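About Flurneck
By Abílio Carrilho
4/18/21
3 min read

Flurneck is a press and publicity office for live theater. We represent plays, musicals, dance programs and staged readings, most of them in houses with fewer than 200 seats. We do not produce, cast or sell tickets. Our work starts when a company has a script, a venue and a first performance date, and it ends when the final press report is delivered after closing.

The office was opened by Abílio Carrilho after several seasons as a house manager and then as a press assistant. It has a staff of three. Each production is assigned one lead agent, who writes the release, keeps the press list and is present at the door on review nights. A second agent reads all outgoing copy before it is sent. Credits, billing order and running time are checked against the signed contract and the stage manager's report. 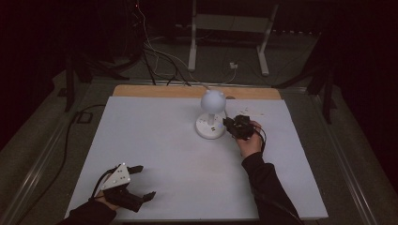
White globe lamp and two hand-held grippers on a white board.

Standard service covers the following work. We write the season or show announcement, the opening release and a short program note. We prepare artist biographies to the length set by the venue. We arrange interviews, book press seats and confirm them by phone the day before. We collect reviews and features as they appear and file them by outlet. Paid advertising is handled by the client or by the client's agency, and we supply copy for it on request.

A full campaign needs 20 working days before the first preview. Shorter campaigns are accepted when the venue has already announced the dates. In that case the long-lead magazines are dropped from the list and the fee is reduced by the same share. 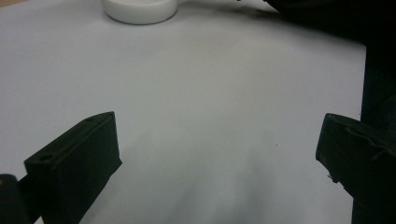

Press seats are held in pairs, on the aisle where the house plan allows it. Seats not confirmed by noon on the day of performance go back to the box office. Reviewers are asked to respect the opening date, and we do not ask to see a review before it runs. Corrections are requested only for errors of fact, such as a misspelled name or a wrong closing date.

Recent clients include Skado, a company that stages new one-act plays, and Wurnaro, a touring dance group. For Skado we handled three openings in one season from a single shared press list. Work for Wurnaro is limited to home dates, as local presenters use their own agents on the road. Names are printed with full accents and marks in all copy. A surname such as Đỗ is sent to the printer as a text file and checked again on the proof.

Inquiries for fall productions are open until the end of June. Please send the script or a synopsis, the venue, the performance dates and a list of the creative team. Fees are quoted in writing for each production and billed in two parts, the first at signing and the second on opening night.

Contact | Press list sign-up | © 2021 Flurneck. All rights reserved. | Back to top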